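Sterska hand comparison: frequently asked questions

Last updated: November

What are you comparing?
Two multi-fingered hands for the Sterska arm, ours and the Cerunero. Both do the same job: hold a ribbed drinking glass under a drink dispenser.

Why a ribbed glass?
Smooth glasses were too easy to tell apart from the table in depth data. The ribs scatter light and upset the cameras, so a weak setup shows up early.

How many grasps does each hand get?
1,000 each, 2,000 in all. A grasp counts if the glass stays upright until the hand lets go.

Does the second hand have to help?
No. The operator decides. Lucienne Arnaud tends to use both, Mirko Barbieri prefers one.

Do you change the grip force during a run?
We set it once, before the first grasp. Hemant Bansal tried adaptive force for 50 grasps and we left those out of the totals.

Can I see the dispenser task?
Four views of it: 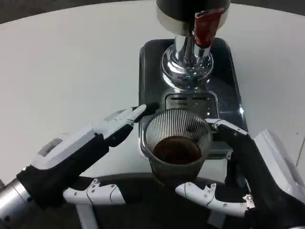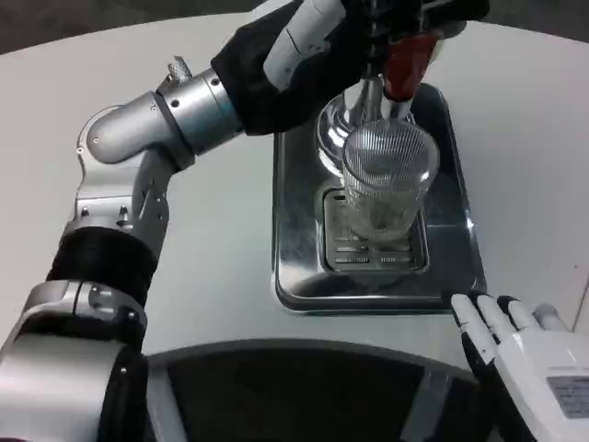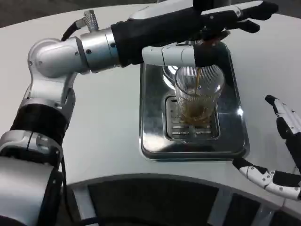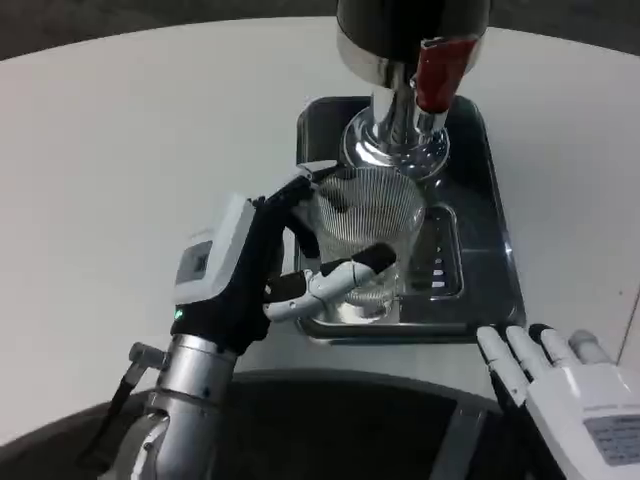

Photos: Armelle Lacroix / Wultmont

Can I use my own controller?
Yes, if it accepts joint targets over the network. The Sabatier controller works without changes. For others, write to Tumelo Le Roux first.

When will the results be out?
The first table covers 43 sessions and goes up on a Thursday, once the logs have been checked. Raw joint logs will follow on the same page.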